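Planning a small two-arm bench for folding and sorting cloth

Workshop tips: equipment and budgets

Most of the questions we get about tabletop robot arms are about which arm to buy. The arms are only part of the bill. If you want a pair of them handling towels, shop rags or garments on a bench, set your budget for the whole bench first and choose the arms with what is left. These notes cover a setup of modest size, the kind that fits in a garage bay or the corner of a workshop.

Set a ceiling before you shop

For a hobby-grade pair of arms with a frame, power and a used computer, I would plan on $2,000. You can get started with $1,000 if you already own a solid table and a decent computer. Hold back 10 percent of either figure and don't spend it until the arms have been running for a month. It will go to cables, clamps and a replacement motor.

Write the list down with a price next to every line, including the dull items. Osvaldo Evangelista sends me his lists before he orders, and the lines he leaves off are always the same: shipping, power supplies and fasteners.

The table

Buy or build the heaviest one you have room for. An arm that swings and stops will rock a light folding table, and the gripper will miss by a little every time. A thick wood top is good because clamps bite into it and you can drill it later. Check that the edge overhangs enough to take a clamp. Plenty of workbenches have an apron right under the top that gets in the way.

Measure the reach of the arms before you settle on a width. Both grippers need to get to the middle of the work area with some bend left at the elbow. An arm stretched out straight is weak and hard to control.

The frame

Aluminum extrusion costs more than lumber and is worth it. You can slide an arm base along the rail, tighten two bolts and try again. Order the lengths pre-cut if you don't have a good saw, and buy twice the T-nuts you think you need. Clamp the frame to the table for the first few weeks and only bolt it down once you have stopped moving things.

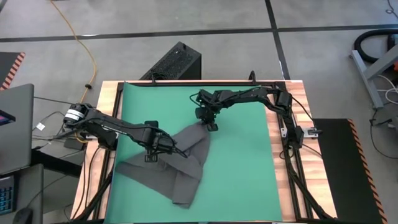 The surface under the cloth matters more than people expect. Bare wood lets thin fabric slide when a gripper pulls on it, and a fingertip that comes down too far hits something hard. A flat mat in one plain color solves both problems for very little money. Pick a color that none of your cloths share. If you plan to use a camera, a shiny mat will give you trouble under overhead lights, so look for a dull finish.

Grippers

Two-fingered grippers are the standard choice and fine for cloth. Ask the seller whether the fingertips come off. Soft tips wear down and you will want spares on the shelf. Elora and Zavel both sell tips in packs. The Gondal ones are molded to the finger, so you have to replace the whole thing – check the price of that part before you commit.

Power and cables

Put each arm on its own supply. Run one heavy extension cord to the bench and keep it out of the path you walk. Leave enough slack in the arm cables for the full swing, then tie them down near the base. Buy the data cables 2 feet longer than you measured.

The computer can sit on the floor behind the table if the floor is clean and dry. Leave the vents clear and blow the dust out often, as cloth sheds lint.

What to buy later

Skip the second camera, the fancy lighting and the enclosure at first. Jailson Damasceno bought a Prarkent enclosure in July, and it spent the rest of the year flat in its carton. Start with one type of cloth in one size. A plain dark rag is cheap and you can wash it.

Space for people

Allow room to stand on at least one side of the bench with a keyboard and mouse within reach. You will be there a lot, so a cushioned floor mat should go on the list too. Keep the switch for both arms where you can hit it from that spot.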